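3. Materials and Layout

3.1 Selection of the packages

The packages used in the study were bought over the counter from shops in Sallanlow, at the prices and in the condition in which any customer would have found them. We set three conditions for inclusion. The package had to be a closed carton of folded cardboard, it had to hold dry food that keeps at room temperature, and its longest side had to be at least twice as long as its next longest side. The third condition was added after the pilot, in which near-cubic cartons gave almost no information about orientation: participants put them down on whichever face came first and did not correct them afterward.

In all, 46 packages met the conditions and were kept. They cover cookies, crackers, tea, dried pasta, and baking ingredients. Shortbread cartons are a useful subgroup, as several makers sell them in long, narrow formats with strong surface patterns, and the patterns are often continued over more than one face. A pattern of this kind makes the carton easy to find on a surface but gives little help in deciding which way up it is. That decision has to come from the lettering, the artwork, or the label.

Each package was coded for the following features before any session took place: ground pattern (plain, striped, checked, pictorial); direction of the brand lettering relative to the long axis; height of the brand lettering as a share of the face; presence of a product illustration; and position of any label or barcode on the face that carries the brand name. Coding was done independently by the first author and by Zamfira Sandu. The two sets of codes were compared, and differences were settled by going back to the package itself. Most differences concerned the illustrations, where one coder had counted a small decorative element and the other had not.

3.2 The surface

All packages were presented on a flat, dark gray tabletop. A dark, neutral surface was preferred for two reasons. First, most of the cartons are printed in saturated colors, and the pale edges of cut or folded cardboard stand out well against gray. Second, a wood-patterned surface had been used in the pilot, and participants reported lining packages up with the grain. The gray top has no visible direction of its own, so any alignment has to be taken from the table edge, from the other objects, or from the participant's own position.

The table was wiped down at the start of each session and again after the midday break. Crumbs were not a problem with sealed cartons, but paper dust from the worn corners of the older packages did build up over a day, and it shows clearly on dark gray.

3.3 Fixed objects

In addition to the package, the layout included objects that did not belong to the task. These are called neighbors in what follows. Their role was to give the surface some structure of the sort that a kitchen counter or a packing bench has in everyday use, where a package is rarely set down with nothing near it. The neighbors were a white tray with a raised rim and rounded corners, and a block of light wood. They were chosen to differ from the cartons in every coded feature: neither carries lettering or a pattern, and neither is a package.

The tray and the block also differ from one another in a way that matters for the analysis. The tray has rounded corners and a matte surface, and it offers no sharp corner against which a carton could be squared. The block has a grain and a slanted edge. If participants align packages to whatever straight edge is closest, the block should attract more alignments than the tray when both are at the same distance. If they align to the largest object, the opposite should hold.

Figure 1 gives one layout with a carton from the shortbread subgroup, placed on the diagonal.

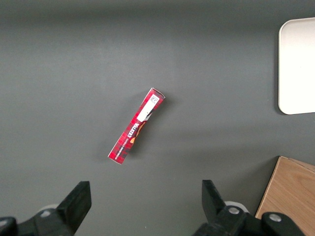

Figure 1. Shortbread carton ("WALKERS", red tartan) in a diagonal placement on the gray tabletop, with the tray and the wooden block to the right. The brand lettering runs along the long axis and is inverted in this view.

The carton in Figure 1 was coded as checked for ground pattern and as parallel for lettering direction. It is a good case for discussion because its face holds cues of very different strength. The brand name is set in large white capitals and can be read at a glance once the carton is turned. The second line of text is much smaller and contributes little at table distance. Toward the middle of the box there is a patch of artwork in yellow, orange, and brown, next to the lettering, and near one end there is a white rectangular label with a small square code. The label is a plain white area on the face. In the coding scheme it counts as an end marker: it tells the viewer which end is which even when the text is not being read.

End markers were present on fewer packages than we had expected. On most cartons the code is printed on the base or on a narrow side, where it is out of sight when the brand face is up. We therefore treat the presence of an end marker as a separate factor in Section 4 and do not fold it into the general count of printed elements.

3.4 Placements

Every package was presented in four placements. In the square placement, the long axis was parallel to the near edge of the table. In the upright placement, it was perpendicular to that edge. In the two diagonal placements, the long axis ran from lower left to upper right or from upper left to lower right, as seen from the participant's chair. For each placement, the brand lettering could be upright or inverted for the seated participant. For packages whose lettering was perpendicular to the long axis, the terms upright and inverted were assigned from the reading direction and not from the axis.

Angles were not held to a fixed value in the diagonal placements. A template was tried in the pilot and then dropped, as laying it down and lifting it off nudged the lighter cartons. The person preparing the table instead set the package by eye within a marked zone and then stepped back. The spread in starting angle that resulted was recorded and is included as a covariate. It was small for heavy packages and somewhat larger for light ones.

Light ones also have a second drawback - they do not always lie flat. A carton that has been opened and reglued, or one that has been stored under others, can rock slightly on a bulged face. Such packages were replaced with a new copy of the same product whenever one was still on sale. Where the maker had changed the print in the meantime, the old copy was kept in use to the end of the session block and the change was noted.

3.5 Lighting

The table was lit from above by the ceiling fixtures of the room, with the blinds closed. We aimed for soft shadows. A hard shadow along one long side of a carton works as an additional straight edge and, with dark printed cartons, can make the package look wider than it is. A faint shadow next to the package was accepted, and no attempt was made to remove it with extra lamps. White objects remain the brightest items in the layout under these conditions, and the tray in particular takes a good deal of light.

Glossy cartons caused some difficulty. A varnished face that tilts even slightly can return a highlight across the lettering. Where this happened in preparation, the package was shifted within its zone until the brand name was clear from the chair. Matte cartons needed no correction.

3.6 Task and record

Participants were asked to put the package "where it should go" on the table and to take their hand away when they were satisfied. No further instruction was given. The wording was kept vague on purpose, following the practice described by Huaranga in the first phase of the Plomen project, in which more exact wording led people to ask what the correct answer was. Participants who asked for clarification were told that any position was acceptable.

The record for each trial holds the starting placement, the final placement, the final orientation of the lettering, the face left on top, and the nearest neighbor. Time was recorded but is not analyzed in this paper. Participants differed a great deal in how long they kept a hand on the package after moving it, and the point at which a placement is finished cannot be fixed with enough confidence from the notes.

The design called for 2,000 trials. Of these, 1,937 were kept. Trials were dropped when the participant lifted the package to read the back and did not return it to the table, when a neighbor was moved along with the package, or when the record was incomplete. Dropped trials were spread over all placements, with no package losing more than a handful.

3.7 Scoring of alignment

A package was scored as aligned to the table if its long axis was parallel or perpendicular to the near edge, allowing for a small tolerance set in the pilot. It was scored as aligned to a neighbor if the same held for the closest straight edge of that neighbor. Since the neighbors were themselves sometimes set square to the table, the two scores can both be true. These double cases are reported on their own line in Table 2 and are left out of the comparison between the tray and the block.

For the rounded corners of the tray, the straight part of the rim was used as the reference. For the block, the lower boundary of the slanted edge was used, where it meets the tabletop. Hernán Huaranga suggested scoring against the top face instead. A rescoring of 80 trials on that basis changed the outcome in very few of them, and the original rule was retained.

Lettering was scored as corrected if it was inverted at the start and upright at the end. Packages that were turned so that another face came up were scored as corrected only if the brand name was also readable on the new top face. Several of the tea cartons repeat the name on all four long faces, and for these the face left on top has no bearing on the score.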